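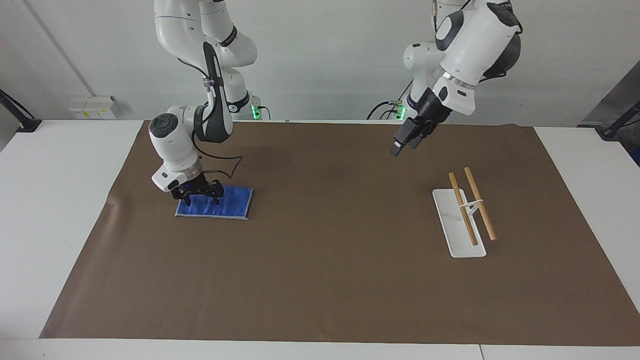

The towel bench at the Plunerton site: one gripper on the blue towel, the other waiting its turn.

Arms on the bench, and what we were told

Members at Plunerton have been asking since July what the two white robot arms in the finishing room mean for their shifts. Management gave us a walk-through this month and we promised to report back. This is our report, and we'll say up front that we left with more questions than we brought.

The arms come from Kruger. The software that runs them is from a smaller outfit called Dukura, and Parkon, which owns the laundry, is paying for the trial. The first job on the list is towels: pick up, fold, put down on the pile. There's a second bench job that involves lifting thin sticks out of a stand, and the Dukura people say it trains the arms for handling small parts. We asked which small parts, as we're a laundry. The answer was that it's early days.

Parkon's figure is 200 towels an hour by the end of the trial. We asked what the arms do now and were told that current numbers aren't meaningful. Maybe so, but a number that isn't meaningful is a poor thing to plan a roster around, and the draft roster for the finishing room already has 2 fewer people on the late shift. When we pointed this out, we were told the draft is only a draft.

The towels on the bench come one at a time and lie flat on clean brown paper. Anyone who has worked the finishing room knows what a cart looks like when it comes off the dryers. Sheets knotted around bath mats, a sock in a pillowcase, hems turned inside out. A folder sorts all that without thinking about it, throws out the stained ones and spots the torn ones before a customer does. We asked who will do the untangling if the arms do the folding. It would be "a feeder role." That role has no job description yet and no pay grade, and we've asked for both in writing.

To be fair, there are people on the floor who would be glad to see less folding. Sore wrists and shoulders are the most common complaint we hear from the finishing room, and if a machine can take some of that load we won't stand in front of it. But standing in one spot and laying out towels for an arm at a pace set by the arm could leave people just as sore.

Three members have been offered training as operators. It lasts 3 days, and so far it covers how to restart the system and who to call. It doesn't come with a raise. We think anyone responsible for keeping a machine running should be paid for it, and we've told Parkon that.

What we've asked for: the trial results, including the bad days; no roster changes until the trial ends; a grade for the feeder and operator jobs. Parkon has agreed to the first and is "considering" the other two.

If you work near the bench, please write down stoppages and how long they last. Forms are in the break room by the notice board.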